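Updated 2019-08-18, fixed the vinegar bit, thanks to everyone who yelled

# Descaling a stovetop kettle, the quick way

Writing this fast. Same question keeps landing in my inbox so now it gets a page.

If your water is hard, your kettle grows a crust. White, chalky, flakes off into the tea. Not dangerous. Just gross. Also makes the thing slower to boil, which on an old coil stove you really notice.

This is for stovetop kettles. Electric ones, check the booklet first, some don't want anything but their own stuff in there.

## What you need

- Plain white vinegar OR citric acid powder (canning aisle, cheap)
- Water
- An old bottle brush
- A window that opens
- An hour, mostly waiting

No bleach. No dish soap inside the kettle, you'll taste it for a week. No steel wool, ever, esp. if the inside is enamel.

## Before you start

Look inside with a flashlight. White or tan crust = scale, carry on. Orange or brown spots at the seam = rust, diffrent problem, see the end. Black chips with dark metal showing underneath = the enamel is going. Stop using it.

Whistle cap comes off? Take it off. Clean it in a cup on the side.

## Vinegar method

1. Empty the kettle, rinse out anything loose.
2. Fill halfway, equal parts vinegar and water. Must cover the crust. If the crust goes higher, fill higher, but never up to the spout.
3. Medium heat until it just starts to simmer. Not a rolling boil. Boiling vinegar stinks and spits.
4. Off the burner. Leave it 45 minutes or so.
5. Pour out slowly. Bits will come with it, so put a strainer in the sink.
6. Brush whatever is still hanging on. Light pressure.
7. Rinse. Rinse again. Then boil a full kettle of plain water and dump that too.

Smell it when cool. Still salad? One more boil of plain water.

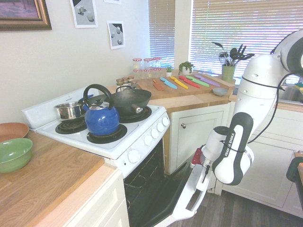

Berkay Işık wrote in that I had the vinegar too strong in the first version of this page, and that full strength had dulled the inside of an old enamel kettle after one long soak. Fair point. It was full strength in my original, it's half and half now, and if your kettle is old or already scratched I would skip vinegar alltogether and go with citric acid.

## Citric acid method

My favorite. No smell.

1. Fill the kettle with enough water to cover the scale.
2. Bring to a boil, turn off the heat, move it off the burner.
3. Add citric acid, one tablespoon per quart. Slowly! It fizzes when it hits the crust.
4. Wait 20 minutes. Look. Still crusty, wait 20 more.
5. Pour out, rinse twice, boil plain water once, dump.

Don't leave it overnight. I know half the internet says overnight. Short soak, look, repeat if needed. Much easier on the finish.

## The outside

Scale on the outside is just dried drips. Cloth dipped in your leftover solution, wipe, rinse, dry.

Grease is another story. Kettle lives on the stove, someone fries on the next burner, everything gets a sticky film. Baking soda and a little water, make a paste, soft cloth, small circles. Go easy around the handle where it meets the body, paste gets stuck in there and dries white. Old toothbrush gets it out.

Let the kettle cool first. Cold water on hot enamel can crack it.

## How often

Depends on your water. In Modham, where I used to live, every couple weeks. Here in Arai, twice a year, and one of those is November before the relatives show up and start asking for tea.

Keeping it away longer:

- Empty it at night. Water sitting in there is most of the problem.
- Lid off to dry.
- Only boil what you need.
- Filtered water if you've got it. Some jug filters soften the water, some hardly touch it, read the box.

## Rust

A few specks at the seam or the spout: citric acid method, then dry it right away, warm burner on low for a minute, watch it the whole time. Do NOT walk off. An empty kettle on a hot coil is ruined fast.

Rust that comes back next day, or flakes, or you see a pinhole: new kettle. Sorry.

## Stuff people ask

**Lemon juice?** Works, slow, needs a lot of lemons. Ok for a thin film.

**Cola?** No. Sticky. Why.

**Can I save the solution?** Once, for the faucet head or the shower head. Then down the drain with plenty of water.

Coffee maker page is next, half written, probably up when I find my notes.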